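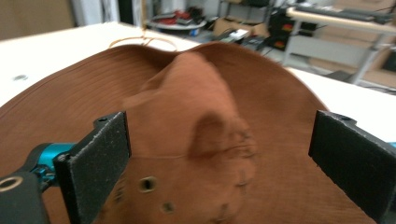 Cloth handling by hand-held gripper: gallery

Dindbridge workshop, updated September 12, 2018

The cloth set is the second group of tasks in the Trusilano project, after rigid parts. All demonstrations are given by hand. The operator carries the gripper, closes the fingers on the work and moves it as the arm is later expected to. Remote control was tried in August on the Kilex arm and dropped for fabric, as operators could not judge how much material they had taken up. It is still used for the rigid parts.

The gallery is kept for people joining the work who have read the task sheets but have not yet held the tool. It will be added to as tasks are signed off.

Task: pinch and lift, single layer

Brown ribbed cloth on the white table. The two black fingers stand either side of the raised fold, with the lower part of the cloth in the gap between them. The left finger has a speckled pad on its inner face.

Notes for the task

Start with the cloth bunched, never flat. A flat start is a separate task and has its own sheet.

Approach with both fingers open and the tips just clear of the table. Close slowly. If a second layer is caught, open fully, back off and begin again; do not shake it free, as the shaking is recorded along with everything else.

Lift to 50 mm, hold, lower, release. Keep the wrist still during the hold.

Worn cloths stay in the set. Small holes and pulled threads are acceptable provided the fingers do not close on them. A cloth that has begun to fray along an edge goes to the spares box.

Pads are changed after 35 sessions, or sooner if the grip slips twice in one session. The Lemaire pads and the older ones must not be mixed on one tool.

Count to date

Cloth demonstrations accepted: 3085
Rejected at review: 57

Most rejections were for a double layer not noticed at the time. The remainder were started before the fingers were fully open.

Next tasks to be added: fold in half, drape over bar, flat pick from corner.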